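About the Plarnmont Shared Workshop

The Plarnmont Shared Workshop is a not-for-profit making space open to adult learners, families and secondary school groups. It was established to give people without access to an industrial laboratory a place to build, wire and program working robots, and to learn from others doing the same. The workshop now has 200 members. Most have no engineering background on joining, and many continue their projects at home between sessions.

What We Build

The principal project of the workshop is the Lander arm, a tabletop robot arm with a two-fingered gripper. Members work on it in teams of 4, with each team responsible for its own wiring, calibration and program. Teams may alter the design of the fingers, the mounting brackets and the control software, provided that changes are entered in the build log and can be repeated by another team.

We favour tasks drawn from the ordinary household. Dishes, fruit and kitchen racks are inexpensive and familiar to everyone. They also present real difficulties of grip, angle and clearance, and members find that a plate standing on its edge asks a good deal more of a program than a block lying flat. 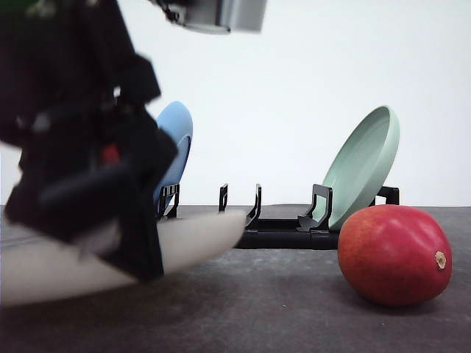 The gripper in motion at the dish rack, with the blue and green plates standing in their slots.

Our Approach to Learning

Instruction follows the Durrani sequence, a course of 12 units written for the workshop and revised each year by its teaching staff. The early units cover safe handling of tools, basic soldering and the reading of a wiring diagram. Later units deal with joint limits, gripping force, camera placement and the recording of trials. Learners may enter the sequence at any unit once they have completed the safety assessment.

Written records are treated as part of the build. Each attempt at a task is logged with its settings and its outcome, including those attempts in which an object is dropped or missed. The logbooks are kept on open shelves and may be consulted by any member. New teams are encouraged to read an earlier team's entries before ordering parts or changing a program that already runs.

Cameras and Close Work

A view from the side of the bench is useful for judging the path of the arm, but it says little about the last small movements before contact. Teams therefore learn to work with a second camera mounted near the gripper. From that position the fingertips remain in view at the bottom of the picture and the rim of a dish can fill much of the rest. Learners practise judging the distance between finger and rim from this view alone, and then compare their estimate with a measurement taken by hand.

Considerable time is given to the position of the camera itself. A bracket that shifts slightly will spoil a calibration, and members are taught to check the fixings at the beginning of every session.

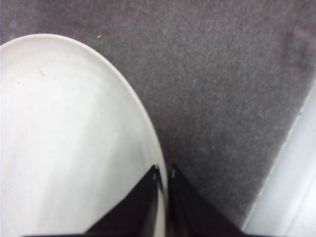

Building at Home

Members who have completed the first four units may borrow a Plindero kit for home use. The kit contains the printed parts, fasteners, motors and controller needed to assemble a smaller arm, together with a printed guide. A sturdy table, a clear area around it and a grounded outlet are required. Borrowers under 18 must have a parent or guardian present whenever the arm is powered.

Kits are lent for one term. A refundable deposit applies, and missing fasteners are replaced from the workshop stock at no charge.

Safety and Conduct

Every bench is fitted with a stop switch within reach of the operator. Hands are kept clear of the arm while it is powered, loose sleeves and jewellery are not permitted at the bench, and programs are run first at reduced speed. Members are expected to clean the bench and return tools to their labelled drawers before leaving.

Membership and Visits

Applications are accepted throughout the year. School groups are asked to book one month in advance and to state any accessibility requirements at the time of booking. Visitors are welcome to observe at the front desk's discretion.

Page last reviewed April 6, 2026.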